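Keeping a White Worktable White
Workshop tips from the back room, Pisville

We put in a white table because it looked clean in the catalog. It does look clean, for up to 12 minutes at a stretch. If you have one too, you have my sympathy and the following advice.

Wipe from the wall toward you. Going the other way just packs the grit into the joint at the back, where it will outlive us all. Warm water and a drop of dish soap will handle most things. Rinse the cloth more often than you want to.
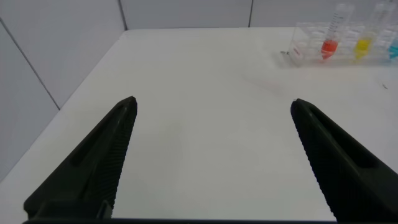
White table, white walls. Crumbs have nowhere to hide.

Skip the scouring powder. I used it once on the old bench, and it took out the stain along with the shine, so every later spill moved right in.

For colored water, food dye and the like, blot first and wipe second. Wiping first gives you a bigger stain in a paler shade. A paste of baking soda left on for 15 minutes lifts most of what remains. Faint dark streaks often come off with a plain pencil eraser, the kind you can never find.
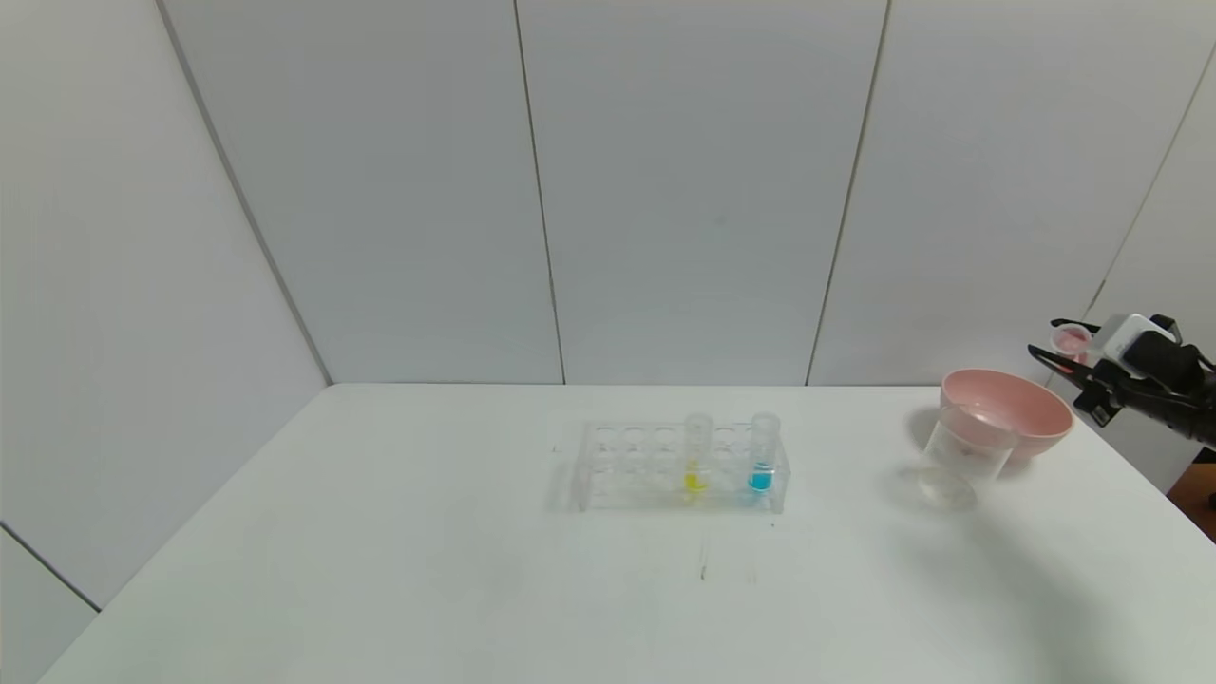 Keep the small stuff in something with sides or holes. A test tube rack costs less than a new tabletop and holds dye, glue brushes and skinny paintbrushes upright. Pour over a bowl. Clear cups and dishes are easy to lose against white, and easier to find with your elbow, so park them together at one end. Then wipe the table again on Friday, whether it looks like it needs it or not.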